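Ticket 2122 — Tablecloth sticky after wiping, marks near the middle
Product: Putska table cover, checkered with roses and starfish
Status: Closed
Opened by: Vichien Onsri
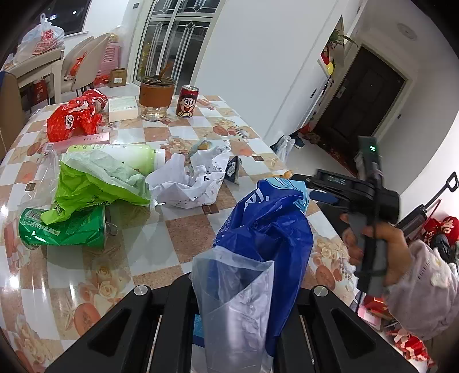
The cloth has been on the table since January. It was fine at first. For the past few weeks it has felt tacky after every cleanup, mostly where the snack bags and drinks end up. Paper napkins stick to it and leave fuzz behind. I wipe it down with the Fillurach kitchen spray and a sponge, and an hour later it is tacky again. There is also a dull patch near the middle, a bit larger than a dinner plate, where the shine has gone.

What I want to know is whether the coating is coming off or whether this is something I can clean. If it is the coating I would like a replacement.

Reply from Srisuk Home support

Thank you for the details. A few questions before we decide on a replacement.

Do you rinse after using the spray?
Does the underside feel tacky too, or only the top?
Has anything hot been set on the dull patch?
Is the pattern rubbing off onto the sponge?

Reply from Vichien Onsri

No rinse. The bottle says no rinse needed on counters so I did the same here.
Top only. The underside is dry and a little rough, same as when it was new.
Possibly. My brother puts the rice pot wherever there is room. I can't say for sure it was that spot.
No color on the sponge, peach or brown or anything else.

Reply from Srisuk Home support

No color on the sponge suggests the print layer is intact. Sugar from drinks combined with leftover spray can build up into a film that softens a little each time it gets damp. Please try the following and report back.

1. Take everything off the table, wrappers and empties first. Tip bags into the trash one at a time so the crumbs don't go all over the cloth.
2. Brush off the crumbs dry. Wet crumbs turn to paste.
3. Wash with warm water and one small squirt of dish soap. Leave the soapy water on for 2 minutes.
4. Wipe with plain water, twice, changing the cloth in between.
5. Dry with a towel and leave the table bare for 30 minutes before testing with your palm.

Please don't use the spray again until we know the result. No scouring pads, no nail polish remover.

Reply from Vichien Onsri, 9:40 p.m.

Did all of it. The water from the first wipe came up gray-brown. After drying, most of the table is smooth again. Two places still grabbed a little, one by the left edge and one where the soda cans usually get left on their sides. I did steps 3 and 4 again on those and they came clean.

The dull patch has not changed. It is smooth but it doesn't shine.

Reply from Srisuk Home support

Good to hear about the stickiness. The dull patch sounds like heat. The top layer clouds when a hot pot sits on it and it can't be polished back. Heat marks aren't covered, but we can send a Jakano cork mat at no charge to go over the spot — let us know if the address on the order is still right.

Reply from Vichien Onsri

Address is right. Mat is fine. You can close this.

Closing note: residue from cleaner and drinks, removed by soap wash and double rinse. Heat mark permanent, mat sent. No replacement issued. Customer advised to rinse after any spray cleaner.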